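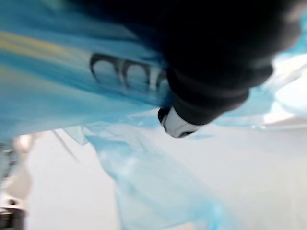

Wundanden extends workplace recycling scheme to Trasadton

Trasadton, 20th June — Wundanden, the office waste and recycling service, has today confirmed that its workplace collection scheme will be extended to business premises throughout Trasadton. The scheme will open to 275 offices in its first phase, with collections carried out from the company's depot at Pastar.

Participating offices will be asked to separate paper, food waste, and plastic bags and film, the last of which has until now been collected in Trasadton with general rubbish. Each workplace will receive a starter pack, a printed guide for staff and a named contact at the depot. There is no joining fee for firms with fewer than 60 employees. 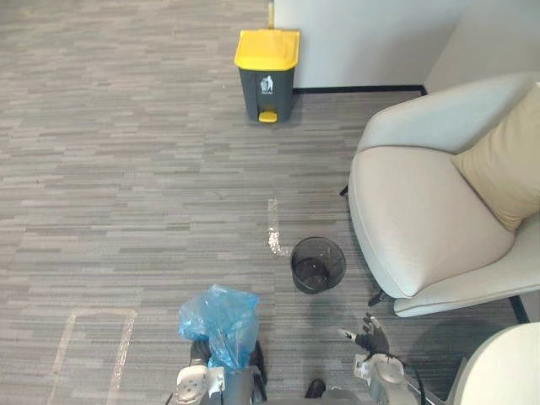 A pedal bin with a yellow lid on a carpeted floor.

The extension follows a trial in the Yin district which began in January and involved 2000 office staff. Firms taking part in the trial asked for earlier collections and for clearer guidance on food packaging, and both requests have been met in the new arrangements. Collections in Trasadton will be made before 8am on working days.

"Many smaller firms have told us that they wish to recycle more but have neither the storage space nor the staff time to manage several contractors," said Darcy Simard, Head of Business Services at Wundanden. "The scheme gives them one collection, one invoice and one person to telephone. We are grateful to the firms in Yin for their patience while the routes were being settled."

Wundanden has set aside 500 further places for a second phase — these will be offered to shops, surgeries and places of worship once the office routes are in full operation. Existing customers in Yin will see no change to their collection days or charges.

Offices in Trasadton may register through the Wundanden business services desk. Landlords of shared buildings are asked to make a single application on behalf of all tenants.

ENDS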